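From the Folding Table

News from the Osta clothing exchange, March

The white shirts are the biggest group of what we receive, and they are also the ones that come back from the shelf looking the worst. On a dark shirt a bad fold is hidden. On a white one every crease is visible from the door. So this month Jovita Trujillo asked me to write down how we fold now, for those who could not come on Saturday.

We made three changes, all of them small.

The hem goes first. Before, many of us began with the sleeves, as our mothers did. Now the shirt lies flat with the collar toward you, and the hem is brought over the body in your direction. At this stage it will look like a rumpled band lying across the shirt, and you should not worry about it. Leave the collar open, so the size tag stays in view until the last moment and can be written on the list.
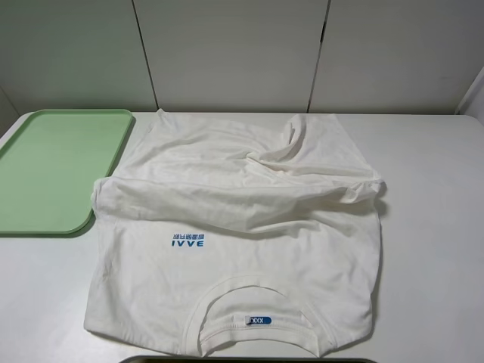

What we do with the soft ones

Thin cotton does not want to stay where you put it. When you have your rectangle, one side often stands up in a round fold, and the temptation is to press it with the fist. Please don't. Lift the high part, let it fall, and smooth it with the flat hand from the middle to the outside. Fulgencio Orozco learned this in a hotel laundry and he is faster than any of us — he says the secret is to stop touching the cloth sooner.

The same is true for towels and napkins, which we fold on the same table after the shirts are finished. Look at both sides before you put anything on the pile. If you find small dark spots, the piece goes back to Isauro Maldonado for a second wash. It does not go to the shelf, even if the spots are very light.
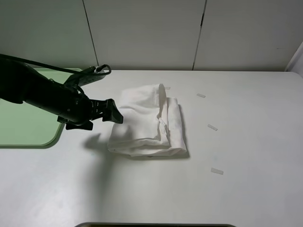 White cloth on the folding table, the lower layer flat and the top raised and bunched.

Piles and shelves

We now make piles of up to 20 shirts. Higher piles were falling to the left every time somebody took one from the middle, and then the folding had to be done again. Keep the folded edge to the front, and put the sizes in order from the small ones on top.

Last month 181 pieces went out, most of them shirts. Berenice Bermúdez keeps the list and would like to receive the sizes in clear handwriting — she had to guess several in February. If a tag says XXX, write it exactly like this and do not change it to a number.

The box for missing buttons is now under the window. Kvido Jurčo will take the repairs home again, but he asks for white thread, as his is almost finished.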